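How do robots learn good manners?

You probably have a few rules at home, like washing your hands before tea or knocking on your sister's door. Robots need rules too, and so do the grown-ups who teach them. At Platuvis we keep ours on a big sheet called the Index, and it has 20 rules on it, which sounds like a lot until you have to share a table with a machine!

The very first rule is about being gentle. A gripper is a robot's finger and thumb, and it can't feel a pinch the way you can, so it has to be taught to hold small, precious things softly — just tightly enough that they don't fall, and no tighter.

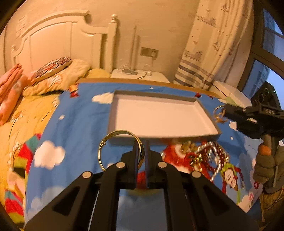

The next rule is about taking your time. If 2 grippers are working close together, each one should wait for the other, a bit like you and a friend reaching into the same biscuit tin. Bumping is not allowed, and neither is snatching.

Then there is the rule about asking. Before a robot learns from somebody's things, that person must say yes, and if they change their mind on Wednesday, then everyone stops on Wednesday.

Could you write 6 rules for a robot in your own bedroom?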